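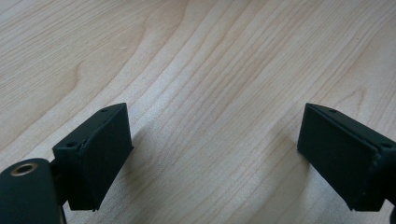 Fig. 1. Light blond tabletop with fine grain lines and a rounded, cathedral-like loop. Satin sheen toward the middle.

Furniture Surfaces and Care
Handout 2: Reading and maintaining a pale wood tabletop
Course notes: Nighat Dogar. Bench sessions: Atif Warraich.

2.1 Scope

These notes cover clear-finished tabletops in pale hardwoods and pale hardwood veneers. Painted, oiled and waxed tops are treated in Handout 3. Terms introduced in Handout 1 (face, core, edge band, sheen) are used without further definition.

2.2 Grain figure

Figure is the pattern left on a face by the growth rings. It depends on the species and on the angle of the cut.

Straight figure. The cut runs close to perpendicular to the rings. Lines are narrow, nearly parallel and evenly spaced. Quarter-cut stock and the outer parts of many flat-cut leaves show it.

Cathedral figure. The cut runs close to tangent to the rings. Lines rise, turn around a rounded or pointed head and return. Spacing is widest near the middle of the leaf and narrows toward the sides.

Mixed figure. A single flat-cut face often shows both. In Fig. 1 the loop is at upper left, and the lines tighten and darken toward the upper right corner. Between these the bands are broader and smoother.

Record figure before any cleaning or refinishing. Note the direction of the lines relative to the long edge of the top, the location of any loops, and any place where the pattern stops abruptly at a straight line. A straight break usually marks a joint between leaves or boards.

2.3 Species

Maple and birch are difficult to separate by eye once they are finished. Both are cream to light tan, both have small pores, and both can be cut to show loops. Color is a poor guide. Clear finishes yellow with age, and maple and birch both darken with exposure to light. On the survey form, write "maple or birch" unless there is a supplier record or an end grain sample. The form does not accept "probably."

2.4 Solid or veneer

The face alone does not settle the question. Check the following in order.

Edge: on a solid board, lines on the face continue over the edge and change to end grain at the ends. On a veneered board, the edge is a separate strip or shows the layers of the core.
Underside: compare its figure with the face. A loop on the face with unrelated figure below suggests veneer, although glued-up solid tops can also mislead.
Hardware holes: remove one screw where permitted and inspect the wall of the hole with a flashlight.
Damage: chips at corners often expose the core.

The Prendberg tables in the bench room are to be entered as "undetermined" until the edge check has been done by each student.

2.5 Sheen

Sheen is judged under diffuse light from a low viewing angle. A satin finish gives soft, spread reflections with gradual edges. Gloss returns a defined image of the light source. Flat finishes return very little. Rotate the viewing position by a quarter turn and look again, as sheen can appear different along and across the grain. Polished patches on a satin top normally indicate wear from sleeves or repeated wiping.

2.6 Dust and routine cleaning

Loose dust is removed before any damp cleaning. Small pale particles are easily missed on blond wood, so inspect at a low angle first. A particle dragged under a cloth can leave a fine scratch, and scratches across the grain are more visible than scratches along it.

Procedure:
Clear the top.
Lift dust with a dry, clean microfiber cloth, following the grain. Refold the cloth after each pass.
Mix 2 ml of Atow neutral soap into 250 ml of lukewarm water.
Dampen a second cloth and wring it well. No liquid should stand on the surface.
Wipe along the grain, working from the far edge.
Dry at once with a third cloth.
Wait 40 minutes before assessing sheen.

Do not use abrasive pads, ammonia cleaners or silicone polish. Silicone residue interferes with later coats and is hard to remove.

2.7 Before the next session

Complete one survey form for the table assigned to you. Sketch the figure in pencil, with the loops placed to scale. Read the Rizvi notes on flat-cut veneer, sections 1 and 2. Bring a flashlight and a soft brush.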